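How to Watch a Robot Laundry Demo Without Being Sold To

Open days are good fun, and the one at Jatoi's building in Hisdale had decent coffee. They are also sales events, and a folding demo is an easy one to be charmed by. I went in July with a short list of things to do and came home with a better list. 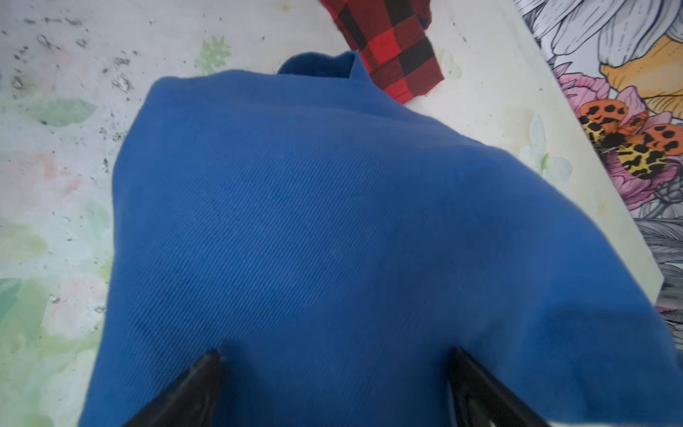 Start before the robot moves. Get there early and look at the clothes. Cloth is hard for a machine because it never lies the same way twice, so the first thing you want to know is who decides how it lies. At Hisdale the presenter shook each shirt out and dropped it on the table. Fine, but he did the dropping. Ask if you can do it. Ball the shirt up, turn a sleeve inside out, and hand it back. If the answer is "maybe after the session," write that down.

Step 1. Find out who is driving.
Ask one plain question: is a person controlling the arm right now? A lot of demos are run by someone off to the side moving a matching set of handles. There is nothing wrong with that, it's how many of these systems get taught, but it is a different product from the one on the poster. Jatoi's staff told me the morning run was hand-guided and the afternoon run was not. The poster said neither.

Step 2. Time it from the pile.
Presenters like to start the clock at the first fold. Start yours when the garment is still a heap. The hard part is finding a corner, a collar or a hem and getting hold of one layer of cloth instead of two. My phone said 5 minutes for a shirt the brochure called "quick." I can do one badly in a lot less than that, and so can you.

Step 3. Watch the pinch.
Stand where you can see the fingertips. Does the gripper close on the cloth the first time? When it misses, does it try the same spot again or go somewhere new? A retry in a new place interests me more than a clean grab, and I would sit through 20 of them before I believed anything about reliability.

Step 4. Ask about the other clothes.
Every demo has a favorite garment. Ask for something thin and slippery, something with a hood, and something damp. I got as far as the hood. The arm held it up for a while and put it down again, and the presenter moved us along to the Giltero stand.

Step 5. Get the number behind the number.
A slide claimed 800 successful folds. Out of how many? On how many kinds of clothing? Did a human straighten anything between tries? I asked all 3 and got an answer to the last one, which was "sometimes." I appreciated that answer. The Flitau people across the hall wouldn't go that far about their towels.

Step 6. Stay for the end.
Crowds thin out after lunch and the engineers get bored. That is when you hear what breaks. Ask what they fixed last week and what they plan to fix next. If they can talk about failures in detail, the work is probably real, even if it is years from your laundry room.

What to bring: a phone with a stopwatch, a pen, and an old shirt you don't mind losing. Skip the feedback form until you get home. Mine asked how excited I was and started the scale at "very."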